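Search stories, people, places Go
Features > Town Life > Shared Houses
News Features Food Letters Back Issues

The rota war on Lo Presti Street

Four adults, one kitchen, one utility room. Clasden rents went up again in February, and more people past 30 are back to sharing. Zofia Głowacki never planned on it. She had a one-bed over the Braser bakery for six years. Then the letter came. Now she pays 400 less a month and knows everyone's ringtone.

The fights are small. Milk. Heat. Who finished the good coffee. Laundry most of all — in a shared house it's the one job that sits there waiting on somebody else.

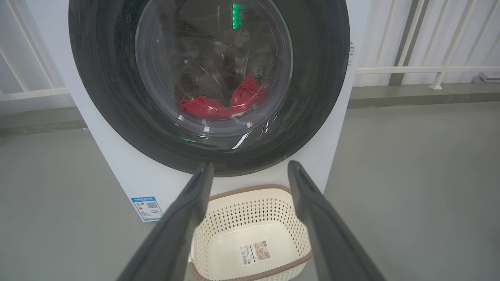
Red clothes in the drum. Wash slots are the first thing most houses argue over.

So, a rota. Hers is on the back of the pantry door, in marker. Monday is hers, before 8 a.m. Swaps allowed if you ask first. Texting from the bus counts as asking, after a long debate.

Does it work? Mostly. "You stop being polite and start being clear," she says. "Took us a whole winter." 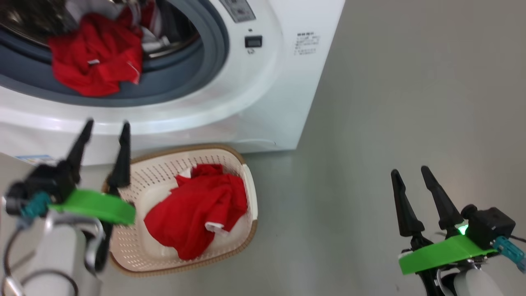 Money is the harder talk. The house keeps a jar — 20 each, every month, for soap, bulbs, trash bags and the odd repair. Last year it ran dry twice. A plumber wanted 281 for one visit and there was alot of silence at dinner that night.

Would she go back to living alone? She looked at a studio out in Vamasstead last week. 900 a month, no oven, view of a parking lot. She came home, someone had made soup. She hasnt called the agent back yet.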